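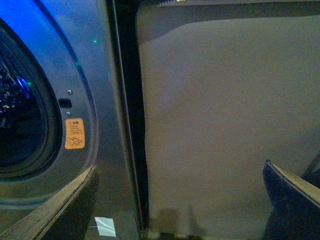 Fedano Pliltgate 7 Seat Cover Set, front pair

Reviewed and stocked by Jurkberg Car Interiors

We have turned down plenty of seat covers over the years, and we nearly turned these down too. The maker's sheet calls them "tailored luxury." They are slip-on covers in coated fabric. Tailored is a stretch, and luxury is up to you.

What you get: two front seat covers, two headrest covers, four under-seat straps with hooks, one instruction sheet. The rear bench cover is sold separately, whatever the box seems to suggest.

Colors: black, black with gray stitching, tan. The tan is lighter than the swatch on the maker's sheet. Ask us for a cutting before you order it.

Fit: bucket seats up to 52 cm across the base. The listing we were sent says "universal." We tried the set on the cars in our own lot and it sat well on plain seats, badly on anything with deep side bolsters. If your seats have built-in headrests, skip this one and look at the Govindasamy covers instead.

Side airbags: the outer seam is sold as a breakaway seam. We asked for the test paperwork in October and have not received it. Until we do, we will not sell this set for seats with airbags in the side of the backrest. Check the seat for a tag, or look in your owner's manual.

Heated and ventilated seats: heat comes through, slowly. Ventilation pretty much doesn't. The little holes in the center panel are stamped into the top layer and stop at the foam.

Care: wipe with a damp cloth and mild soap. The headrest covers can go in a cool wash, the seat covers can't. The box says "machine washable" on one side and "wipe clean only" on the other. We go with the second. Do not tumble dry any of it.

Wear: the maker claims 900 hours of rubbing without a mark. We don't know what was rubbing against what, so we put no weight on it. Our shop pair has been on a delivery van driven daily, and the left bolster is starting to shine. The stitching has held. One strap hook bent and we replaced it from the spares drawer.

Fitting: allow 40 minutes for the pair, more if your seats have power controls on the side. Run the straps clear of the seat rails and any wiring, then slide the seat all the way back and forward before you drive.

Returns: unused sets only, in the original bag. Covers that have been stretched over a seat can't go back on the shelf.

Questions about fit go to Dörte Lammers at the parts counter. Bring the model year and a photo of the seat - the trim name alone won't tell her enough.

Page last checked 8 January 2025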